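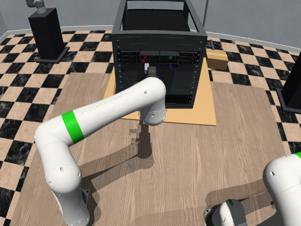 Gristbridge sim, rack task: collection notes, 21 April 2021

Continued the bimanual set in the simulated cell. Target is still the drive unit near the top of the rack. Rack model is the Clundetti export with the mounting holes left in; the tan sheet stays under it in every scene file. Table texture, floor and wall unchanged from the last batch.

Teleop from the Foserstead desk, one operator, both arms live. The operator chooses which arm approaches, and the choice goes into the episode header as "lead". The other arm gets "support" even if it never leaves its start pose. Earlier episodes left this field blank and have to be filled in by hand before the merge.

Episodes on disk at close: 305. Set aside: 16, all for the same fault, a contact spike on the rack post when the wrist comes in too flat. Moved to the hold folder, not deleted. Might be usable as negatives later.

Left-arm approaches near the white latch are the slow ones. The wrist has to come down over the front lip of the sheet with the gripper already level with the bottom of the bays. If it is high at that point the operator backs out and tries again, and the back-out is recorded along with everything else. Left these in. The policy should see a few recoveries.
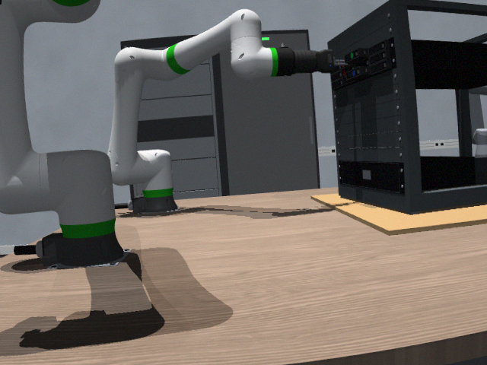
Gristbridge notebook, p. 30

Side view checked against the front views. Gripper contact at the left side of the drive unit is readable from here, which it is not from the front once the wrist moves over the lights. Keep this view in the training inputs for now. Cost is a near arm base taking up a good part of the left edge, plus its shadow on the table.

Shadows: still hard to say if they help. The long one from the far arm sweeps over the table when the forearm turns. Sepúlveda renders with shadows off are queued for the same trajectories, so the comparison will use identical actions and differ in lighting only.

Step cap is 690. Several good episodes ran into it on the retreat, after the part that matters. Changed the cutter to trim at the last contact plus a short tail. Re-ran it on the whole folder -- no errors, but the trimmed lengths have not been checked by eye.

Open items from the front view:
gripper opening is logged as commanded, want measured as well
lead/support tag missing on the oldest episodes
indicator light colors should be randomized, the policy may be steering on red
wrist of the right arm partly covers the blue light at some approach angles
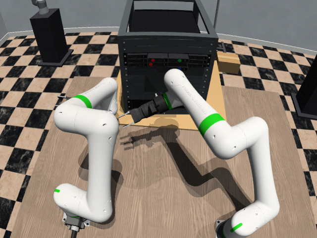 Gristbridge notebook, p. 31

Right arm as lead. Approach with fingers spread, nothing held, wrist in front of the bays. Left arm folded back with its elbow out to the side. It sits closer to the right gripper than I would like, and the upper finger points straight at that elbow. Added a minimum distance check between the right fingers and the left elbow. It writes a warning to the log and does not stop the episode.

Tried a left start pose rotated farther out. It clears the fingers but puts the left gripper too far from the rack to be useful in support, so reverted. Start poses for both arms are back to the values in the config as committed.

Replay of the saved actions matches the recorded joint positions for right-lead episodes. Left-lead replay drifts slightly at the wrist toward the end. Suspect the action timestamps are written one step late for that arm. Do not merge the left-lead episodes until this is found.

Next: fix timestamps, fill in the tags, start the no-shadow renders overnight. The lower unit in the rack is out of scope until June.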